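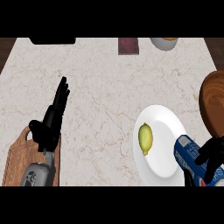

The kitchen fitter who would rather you waited

Jul 7, 2023

The owner of Gerkus has been putting in kitchens in and near Nitby for 11 years. Before that she laid floors, and before that she worked the order desk at a stone yard. She runs the business with one other fitter and a van. We talked in her workshop, where a row of cabinet doors was leaning against the wall waiting for hinges.

She does not advertise. Most of her work comes from people whose neighbor had a kitchen done. The first thing she tells them on the phone is that she can't start for months.

"Some people hang up at that point," she said. "That's fine. The ones who stay on usually end up with a better kitchen, because they've had time to cook in the old one and notice what bothers them."

She asks every customer to keep a sheet of paper on the fridge for 4 weeks and write down each thing that annoys them. The lists are rarely what she would have guessed. One couple wanted an island and had already picked out the stools. Their list said the trash can was too far from the sink, over and over, in two different handwritings.

"They got the island in the end, but it was smaller, and the trash went next to the sink," she said. "I would have put it by the back door if they hadn't kept the list. That's where it was on the drawing."

Counters are where customers spend the most time deciding, and she has opinions on them. She likes marble and will install it, but she makes people take a sample home first. She wants them to leave lemon juice on it overnight, and red wine, and a wet can.

"Marble marks. Acid takes the shine off and you get a dull spot. Sealing helps with stains but it doesn't stop that," she said. "If you do the lemon test and look at it in the morning and think, okay, I can live with that, then buy the marble. If it makes you feel sick, I've saved you a lot of money."

The veining is the other thing she talks about. Customers choose from a small square in a showroom, and a slab can look quite different from the square. She takes them to the yard to see the actual piece and marks with tape where the sink cutout will go. It takes half a day and she doesn't charge for it.

"People fall in love with one streak," she said. "Then the fabricator puts the sink right through it. You have to be there with the tape."

Her own kitchen has a laminate counter, the same one that was there when she bought the house. She had planned to replace it the first winter.

I asked what a job costs. She didn't want to give a general number, since the rooms vary so much, but she did say that she tells everyone to hold back $3000 that isn't assigned to anything. In older houses it nearly always goes. The usual reasons are wiring that has to come out, or a floor that drops toward one corner and needs leveling before the base cabinets can be set.

"If it doesn't go, you have $3000. I've never had a complaint about that," she said.

The worst job she has had was for a house on the Wibisono side of town. The customer had ordered cabinets from a catalog before calling her, and the run was 2 inches longer than the wall. The supplier would not take them back. She ended up recutting the end cabinet and building a narrow shelf out of what was left.

"It looks all right," she said. "They keep baking sheets in there. But I was in that kitchen in December with no heat on, cutting down a box that should never have been ordered."

She now measures every room herself, even when the customer has a drawing from someone else. She measures at the floor, at counter height and at the ceiling - old walls lean, and a cabinet that fits at the bottom may not fit at the top.

Appliances she mostly stays out of. The exception is the range hood. She asks that people buy one that vents outside if the house allows it, and that they turn it on in the store before they pay.

"If it's too loud they won't use it, and then there's grease on the cabinet doors," she said. "I get called back for the doors."

Lighting comes up less often than she would like. Most customers ask for lights in the ceiling and stop there. She runs a strip under the wall cabinets as standard now, toward the front edge, so that the person cutting vegetables isn't working in their own shadow. She buys the strips from Zisell, a small electrical supplier two doors down from her workshop, mainly because she can walk there when one turns out to be faulty.

She is booked through the winter. She has thought about hiring a third person and has decided against it for now. The last time she tried, she spent most of her days driving between jobs and very few of them fitting anything.

"I like hanging doors," she said. "If I take on more work, somebody else gets to hang the doors."

Before I left she gave me a blank sheet of paper for my fridge. So far it has one line on it, about the drawer next to the stove.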